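The Yellow Shirt

Kirsty Grimshaw had until four on Saturday to clear her mother's spare room. The agent at Melnyk had been clear about that. The new tenant was a nurse who worked nights, and she wanted to move straight in.

She did the drawers first, then the shelf over the radio. By noon she had two bags for the thrift store and one for herself.
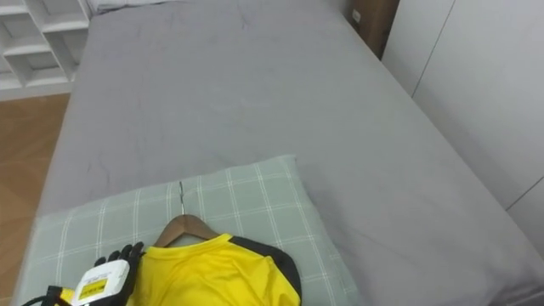 Her mother had kept very little from the Skoklow years. Most of it went when the plant closed, along with the pension papers and the good coffee maker. But there was the shirt, bright yellow with black along the shoulder, on a brown wooden hanger. It lay across the green plaid pillow on the bed, the hook pointing up toward the far end. Kirsty looked at it for a while. She had been nine the summer her mother bowled for the company team, and she remembered the noise of the lanes better than any of the scores.

She called Manon Campbell, who had bowled on the same team.

"Do you want it?" Kirsty asked.

"It wouldn't fit me," Manon said. "Does it still have the black on it?"

"Yes."

"We paid 62 dollars each for those. Your mother said it was robbery." Manon was quiet, and then she asked if the bed was staying.

The bed was staying. Kirsty pulled the gray sheet down over the corner and smoothed it with her forearm. She put the darker pillow underneath and the pale green one on top - her mother had always done it that way - and went to find her keys.

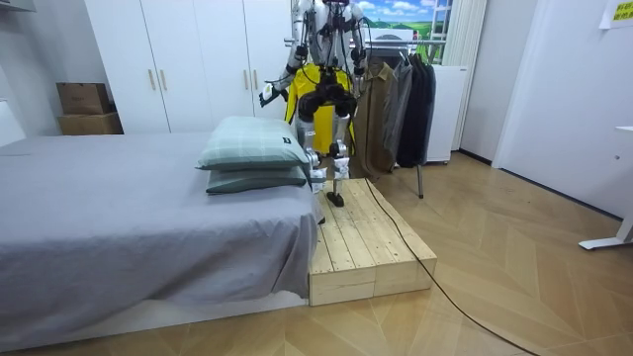 Four o'clock

The agent came early and signed the list against the wall. She asked if anything was left to go down to the car.

"Just this," Kirsty said. She had the shirt over her arm, still on its hanger.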